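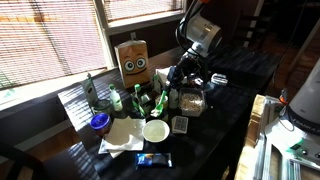
How do you clear a table that everything ends up on?

Take everything off it in one go, wipe it down, and put back only what gets used at that table. The rest goes to the room where it is used, even if that means several trips. Do it in daylight, near a bin, and before lunch.

I have given that advice to friends and followed it myself perhaps twice. Most homes have one of these tables. Ours is black, long enough for a decent dinner party, and stands beside a window where the sun comes through the blinds in stripes for a good part of the day. It was bought for meals. We eat most of our meals on the sofa, with a plate on one knee, looking across at it.

Tables like this fill up in a particular order. First comes the thing you are only putting down for a minute. Then comes something to keep it company, often a jar. After that the table has a reputation, and people walk in from other parts of the house with items they have been holding for no clear purpose and set them down with a look of relief. A bottle turns up. A brush with a green handle turns up and props itself among the rest. By February you are moving things aside to make room for the post, and by the end of the month the post has won.

The furniture trade has noticed, of course. When I began taking an interest in the problem I was offered the Wondus, a sort of rotating tray on three levels, which promised to bring order to "busy surfaces" and took up a third of mine. Then there was the Nikent sideboard at £299, handsome in the shop and delivered in two boxes, with 3 drawers that were full by teatime. I couldn't tell you what is in the bottom one. I believe it has batteries.

At the far end of the scale is the fitted approach. A firm called Ongart quoted me £1,311 for a wall of cupboards, each with a soft-closing door behind which, I was assured, everyday life could simply disappear. The smaller version, without the bench seat, came in at £769. I asked what people generally kept in theirs. The salesman thought about it and said, "Well, whatever was on the table."

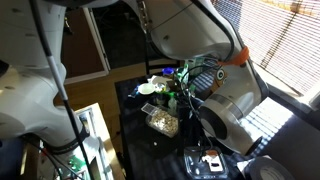 Lid up on the pistachios, with tape within easy reach.

Food is where the system breaks down first. A tub of nuts has every right to be on a table, and so it becomes the excuse for everything else. Once there are pistachios you can reasonably have a small plate, for the shells. Once there is a plate it looks like a place where people sit, and nobody tidies away a place where people sit. The shells themselves have a way of getting back in with the nuts, so that the last third of any tub has to be gone through by hand, like panning for gold.

Tape is the other great settler. I have never known a roll of tape go back to where it lives, chiefly as it doesn't live anywhere. It is needed in the hall, then in the kitchen, then for something in the garden that ought to have been done with string. Between jobs it rests on the table. My own rule, adopted last winter after a long search involving torches, is that one roll may stay out and the others must be kept together in a box. I know where the box is. It's where the torches were.

Then there are the things with faces. I can be quite ruthless with a jar, but a brown paper bag that has been printed with two great round eyes and a smile is a different matter. You can't fold it flat without feeling you have ended something. Ours has been up against the window long enough to have become a member of the household, and it has the best seat.
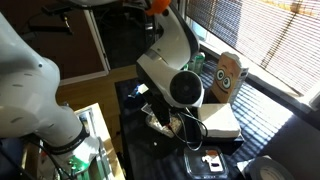

My method, such as it is, has been to stop aiming for a bare table and aim for a table I can find things on. Tall things go towards the window. Anything with crumbs in it goes in the middle, where it can be reached and, in theory, emptied. Lids go on at night. Clear tubs and trays have helped more than any amount of proper storage. With a nice lidded basket you only ever see the basket, while a see-through tray shows you exactly what you have been putting off.

Packaging gets a day's grace. Crumpled paper, odd bits of foam and boxes that seemed too good to throw away can all stay overnight, after which they have to be given a job or go in the recycling. This has worked well for everything apart from boxes. A good box is very hard to part with, and I have one from Tutulwood that I have kept for years, purely on the strength of its corners.

The cleaning itself takes ten minutes. A damp cloth will do for a dark top, followed at once by a dry one, or every smear shows up the moment the sun gets round. Start at the end furthest from the window and work towards the light. Blinds want doing before the table, never after, as I learned by doing them after.

As for dinner parties, we had one in the spring. We carried everything through to the bedroom, laid the table properly, lit a candle and were thoroughly pleased with ourselves until it was time to go to bed.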